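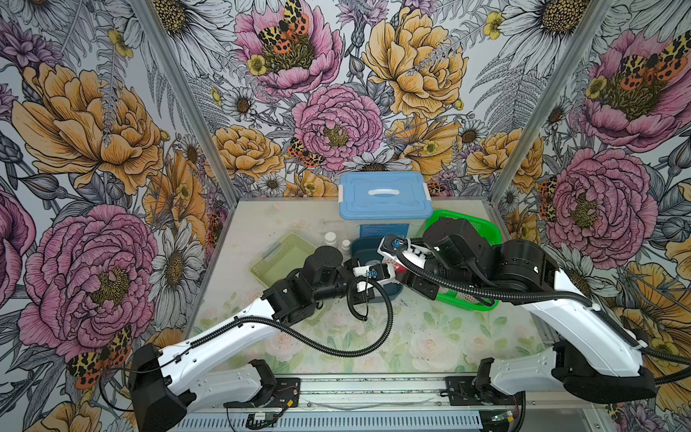
Both grippers at the middle of the table, with the left arm's cable looping out across the work area.

Cable snags on a two-arm bench: what bit us and what we do now

I love this bench. Two arms, a table full of plastic fruit bins, and on a good afternoon you can stand there with a cup of tea and watch fruit move from one side to the other for far longer than you meant to. So when it went wrong in November, it stung a little!

The short version is that the left arm was coming back from the middle of the table, the slack in its cable caught the rim of a tray, and the arm kept going. The tray came with it, then the plug at the wrist pulled halfway out, and the gripper lost power with its fingers closed. No one was hurt. The tray ended up on the floor and Kipchumba Kirui, who was closest, did the right thing and hit the stop button before touching anything. Counter said 3,659 cycles at that point, so it had been passing that tray for weeks without trouble. A loop that clears things by a finger's width will clear them right up until somebody nudges the tray.

These are the tips that came out of it. They'll suit any small bench setup with arms that share a table, and plenty of them cost nothing but a few zip ties.

Look at the cable at full reach

Everyone (me too) dresses the cable with the arm parked, and it looks beautiful. Then the arm stretches out and the loop swings down to table height. Run the arm by hand to the farthest point of each job, stop there, and look at the lowest part of the loop. Do it again with the wrist turned both ways. The wrist turn is what got us — it adds a surprising amount of droop on one side and takes it all up on the other.

Watch what the cable crosses on its way home too. Anything with a rim or a mesh side can grab it. A mesh basket is worse than a smooth tray, in my experience, and a cable tie tail sticking out into mesh works like a fish hook. Trim the tails flush.

Give the plug its own anchor

The plug should never be the thing that holds the cable. Put a soft strap on the last solid link before the wrist, leave a small relaxed curve between strap and plug, and let the strap take any pull. We use the Daletti hook-and-loop kind, cut down, and they've been great. Check them every 30 hours of running. They creep, especially on a shiny link.

Don't strap so tight that the wrist has to drag against it. Turn the joint to both ends by hand with the power off, and if you feel the cable go taut, let some out and try again.

Mark a home for everything on the table

Half our trouble was a tray that had drifted. The arms don't know it moved! A bit of thin tape at two corners is enough, and it peels off cleanly when you change the layout. Bottles, lidded boxes and anything else that just lives on the bench go at the back, and they get corner marks too. Nyokabi Shemweta has taken to writing the name of the item on the tape, which I thought was fussy for a day or so and now wouldn't be without.

Wipe the table down while you're at it. Little specks and crumbs build up under bins and make them slide more easily than you'd think. A damp cloth, then a dry one.

Keep a gap in the middle

Two arms that both need the center of the table will meet there sooner or later. Ours are allowed to get close, but only one may be moving when they do, and the other waits. If your controller has zones, draw one over the shared patch and give it to one arm at a time. If it doesn't, split the job by side, so each arm has its own basket and the middle is only for things being passed along.

We also dropped the speed to 200 mm per second anywhere near the middle. It adds roughly 9 seconds to a full run and I don't miss them one bit.

Fruit in foam sleeves: go gently

Foam net sleeves are wonderful for protecting fruit and a real nuisance for grippers. The mesh stretches, so the fingers close on foam first and the controller can decide it has a grip before it has the fruit. Then you get a slow slide on the way up and a drop. Close, pause for a moment, close a touch more, then lift. A test lift of a finger's height tells you plenty before the long move.

Loose sleeves need a place of their own. An empty one on the open table will get picked up by a fingertip or wrap around a cable, and a sleeve on a cable is a snag looking for a corner. Lay the empties flat in a tray in the middle, side by side, and clear them before they pile up.

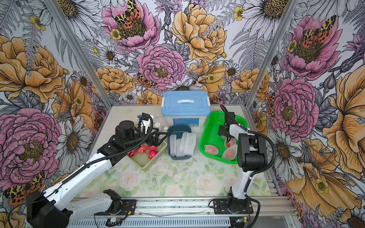 If it does snag

Stop button first, every time, even if it looks as though it will pull free on its own. Then power off at the supply, and wait. Arms can sag when the power goes, so keep your hands out from underneath, and have a second person hold the upper link if you need to reach in.

Free the cable from the object, working from the object end. Pulling on the cable just loads the plug you were trying to save. If the gripper has closed on something, leave it closed until you know the cable is sound.

Before powering up again, go along the whole cable with your fingertips and feel for flat spots or kinks. Look at the pins in the plug with a flashlight. One of ours was bent, and I'd have sworn it was fine from the outside. Swap a doubtful cable and throw the old one away. Keeping it "for spares" means somebody fits it in six months.

Then run the job once, slow, with a hand on the stop button and the bins empty. Run it again with fruit. Kipchumba writes the counter number and the fault on a card taped inside the cupboard door at Kioko, and when we went back through those cards we found two earlier small tugs on the same arm that had been noted and forgotten. Read your cards! Ours now get a look every time the straps are checked.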